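How to Store Drinking Water at Home

Posted May 8, 2024 by Marjorie Tindall

We lost water service in Kutdale for most of a week in March. I had a few bottles under the sink and that was it. I have since set up a proper supply, and these are the steps I followed.

1. Work out how much you need

The usual advice is one gallon per person per day, which covers drinking and a little cooking. Pets need their own share. Start with three days and build up to 14 if you have the room.

2. Pick your containers

Store-bought bottled water is the easiest choice. It is already sealed and clean, and small bottles are simple to hand out or put in a car bag. Leave them sealed until you need them.

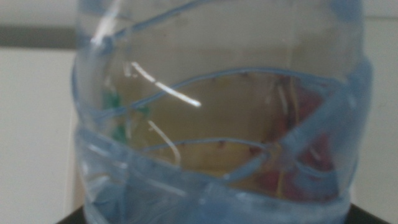 Bradley Bickerstaff: I'd go with the big jugs for most of it. A gallon takes a lot of little bottles, and you end up with a closet full of plastic. Keep one case of the small ones and put the rest in jugs with a spigot.

That works well if you can lift them. A full five-gallon jug weighs over 40 pounds, so I keep mine on a low bench with the spigot hanging over the edge. If you buy jugs, get ones marked as food grade. Do not reuse milk or juice jugs. The residue is hard to get out and bacteria grow in it.

3. Clean and fill

Wash each jug with dish soap and rinse it. Then mix one teaspoon of plain, unscented bleach into a quart of water, pour it in, and shake so it touches every inside surface. Wait 30 seconds, pour it out, and let the jug air dry. Fill it with tap water right to the neck and screw the cap on without touching the inside of it.

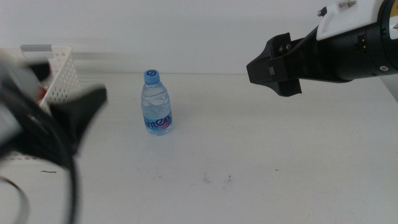
Write the fill date on masking tape and stick it on the side, facing out. Tap water you bottled yourself should be replaced every six months. I do mine when the clocks change.

4. Find a place for it

Choose somewhere cool and dark, away from gasoline, paint and bug spray. A garage in Tombridge can hit 80 degrees by late morning in summer, so my sister keeps hers in the hall closet. Put the heavy jugs on the floor.

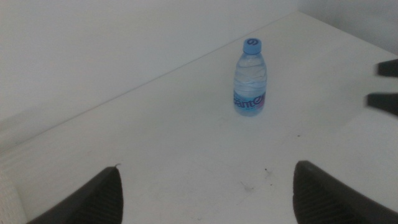 Check the supply twice a year. Look for leaks, cloudy water and cracked lids. With the small bottles I look at the cap first, then the level. A short bottle with a light blue screw cap, filled most of the way up, is easy to judge at a glance, even with a label around the lower part. Anything that has leaked goes on the houseplants.

5. Use the oldest first

Slide new water in at the back and take from the front. I put the Semaan jugs on the left and the Bruvia ones on the right and work from left to right. After you open a jug, keep it in the fridge if it fits and finish it within a few days.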